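Visit Report: Open Day at the Collari Handling Lab

I went to the spring open day at Collari on Thursday, May 6, 2021, mostly to hear how they write and keep their cell rules. Our own shop is getting a pair of small arms later in the year, and I was asked to come back with something we could use. There were 30 visitors, split into groups of 8 or fewer. Sign-in took longer than the safety talk, which was short and clear.

Krystyna Czerwiński took our group through the building. The first stop was the rule board by the door. Every cell has one, with a single sheet on it. The sheet gives the speed limit for setup work, the name of the person in charge of the cell that day, and the date of the last stop test. If the date is older than the limit on the sheet, the cell stays off. She said this had happened to them in April and cost them a morning.

After that we went on to the two-arm work. The task is handling clear plastic bags, with both arms on one rail and their grippers meeting over the middle of the floor panel. Two arms with a shared reach need a few rules that a single arm does not. Collari has put theirs in writing:

Both arms stop when either one stops.
No hands past the front rail while the arms have power.
The area where the two grippers can meet is treated as its own zone, with its own lower speed.
Cables are checked by eye along their full length before the first run of the day.
Any change to a fingertip is logged before the arms move again.

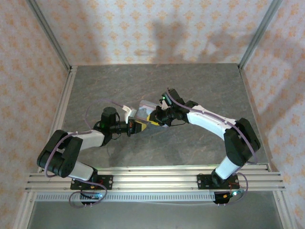

The cable rule got the most talk in our group. A man from Cuvell said they check theirs once a month and have had no trouble. Konrad Górecki, who looks after the cells at Collari, said a loop that is fine at one elbow position can catch at another, so they want someone to look every day. They also tie the loops down near the bases and leave enough slack for the full range of the elbow. He showed us the check form. It fits on half a page and has a space for initials, which I liked.

We then talked about grip limits. Thin plastic is a hard case – it folds, it shines under the lamps, and two grippers pulling on it can load each other through the material. Their rule is that one arm is named as the holder and the other as the helper before a run starts. Only the holder may close to its full set force. The helper works to a lower limit. These names go in the run log, and a run without them is thrown out. By the day of our visit they had logged 216 runs under the new form and kept 131 of them. Most of the others were dropped for missing entries, and Górecki said the paperwork had been worse than the robots. 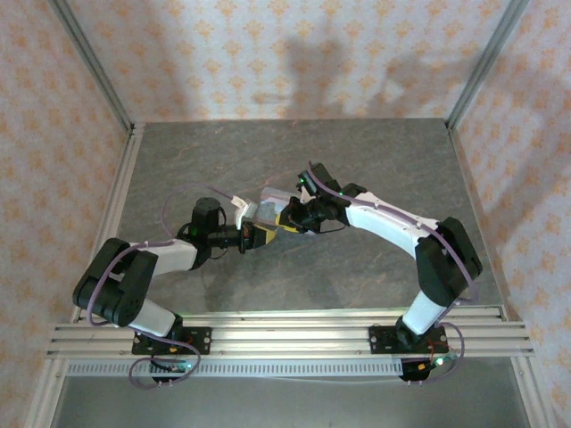 Who is allowed to restart the arms after a stop?

Only the person named on the sheet by the door, and only after the reason for the stop has been written in the log. If that person has left the building, the cell waits until a new name is on the sheet.

Lunch was in the canteen next door and was fine. In the afternoon Bożena Wróbel gave a talk on risk reviews. Her main point was that a review has to be redone when the task changes, even if the machine stays the same. Moving from boxes to bags counts as a change. So does a new gripper finger. I asked about moving a cell to another room and she said yes, that too, with a fresh stop test before any work.

I have a blank copy of the cable form and the restart rule. Both are in the shared folder under Collari. I still need to ask Krystyna for the wording on the shared zone.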